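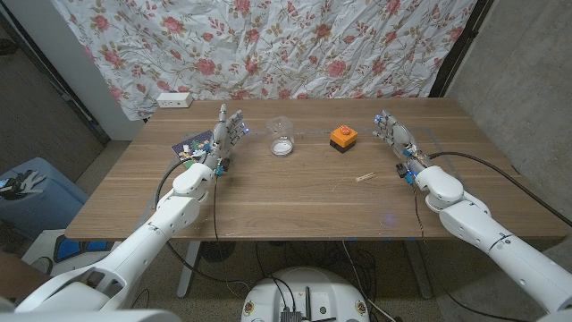
Two hands over the table, fingertips lit blue.

Week 4: Cranks But Won't Start

Okay, last week we did dead batteries, so this week I want to get into the one that eats up more of your Sunday than anything else. The starter spins the engine just fine and it never catches. I've been chasing this problem on old cars since high school and I still get fooled by it (more than I'd like to admit!), so don't feel bad if your first guess is wrong.

First, the words. "Won't crank" means you turn the key and get a click or silence. "Cranks but won't start" means you hear that rurr-rurr-rurr and it just keeps going. If a customer calls, ask them to hold the phone up to the car. I mean it, you'll save yourself a tow.

What the engine needs
Fuel, spark, air and compression, at the right moment. On a carbureted car I check spark first. Ground your spark tester on bare metal, get a helper on the key, and look for a fat blue spark. A thin orange one tells me the coil or the condenser is tired. Keep your sleeves away from the fan, please.

Battery numbers
A resting battery should read a bit over 12 volts. While cranking, I don't like to see it go under 10. People forget that a weak battery can turn the engine and still leave too little for the ignition, and then they go and buy a carburetor they didn't need.

The starter needs a rest too
Crank for no more than 12 seconds, then wait 90 before you try again. I know, it feels like forever. Starters get hot fast and the rebuild on our shop sedan came to 16 separate parts, which Nuwan Haque laid out on newspaper and will happily show you if you ask.

Flooding
You smell gas, the plugs come out wet, and you pumped the pedal about nine times too many. Hold the pedal all the way down without pumping and crank. The choke opens, air goes through, and with a little luck it coughs and clears. If it runs for a second and dies, go look at the float level and the fuel pump.

The Pastberg wagon
You all have the sheet on this one. It came in from Pastberg with 1,197 miles on a rebuilt engine, started cold every morning and refused every time it was warm. Two shops had replaced the pump. I want you to read the notes and write down your next test before you look at the back page. Hint: think about what heat does to a coil.

For next time
Read the Gauthier chapter on points and dwell, and skip the part about electronic conversions, we'll get to those in June. Bring your meter with a working battery in it. Lab starts at 6:30 and the bay door sticks, so come in through the side.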